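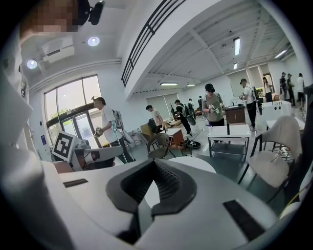
List home | Previous message | Next message | By thread | By author

Re: [erkby-gardens] Water shutoff and the shared rain tanks
Posted in May, 7:40 pm, by the plot 11 holder

I read the notice about the water twice and I still have questions, so I'm replying to the whole list.

The earlier message said:

> The town will shut off the line on the Semwal Street side while
> the valve is replaced. They are telling us 3 weeks. During that
> time the two taps by the lower gate will not work. The tap by the
> shed is on the other line and should be fine. Please use the rain
> tanks first and leave the shed tap for people with seedlings.
> Hoses should not be left running on the shed tap, as the pressure
> is low and the plots at the end get nothing.
>
> We also need to decide whether to buy a second tank. The Masari
> one holds 2,000 liters and comes with a stand. The Trendusov one
> is smaller and cheaper but has no stand. Please send opinions
> to the list before Saturday.

On the shutoff, I have no objection to using the tanks first, but the tank behind the compost bays is nearly empty. I checked it last night with a stick. The gutter feeding it has come away from its bracket at the downhill end, and the rain we had on the weekend ran down the back wall of the shed. I can put the bracket back if someone will lend me a ladder taller than mine. Mine gets me to the gutter but not high enough to use a drill safely.

The other tank is about half full. It has a slow drip at the spigot. I wrapped it with tape last year and that held until the first freeze. It needs a new washer. I have washers, but I would like to wait and change it when the tank is low, so we don't have to drain it.

On the hose rule, could we say cans only for those weeks? "Don't leave it running" means different things to different people. With cans you can see when somebody is done. I know that is hard on anyone with a bad back, and I am willing to fill cans for the plots on my row in the evenings. I am usually there after supper.

Does "seedlings" include potatoes that are just coming up? Mine are, and the ground is dry 2 inches down. I would rather ask now than argue at the tap.

On the second tank, I am for the Masari. Building a stand sounds cheap until you price the lumber, and a full tank is very heavy. The stand we built for the first tank leaned within a year and we had to redo it on pavers. If we go with the Trendusov anyway, please let's set it on block and not on posts. Also check the size of the outlet before ordering. Our fittings are all the same thread and I don't want to end up with an adapter that leaks.

Whichever we buy, it should go on the north side of the shed. The tank in the sun turns green every July and the screen clogs.

One more thing that isn't about water. Somebody has been putting bindweed in the compost. The roots survive in there and come back up in everyone's beds when the compost is spread. Please bag it and take it home with you. I pulled out what I could find and left the bag by the gate, and it can go with the next trash run.

I still have extra leek starts, in the gray tray under the bench. Take them if you want them. Please leave the tray.

Plot 11

Erkby Community Gardens mailing list | Contact the list owner | Unsubscribe | Back to top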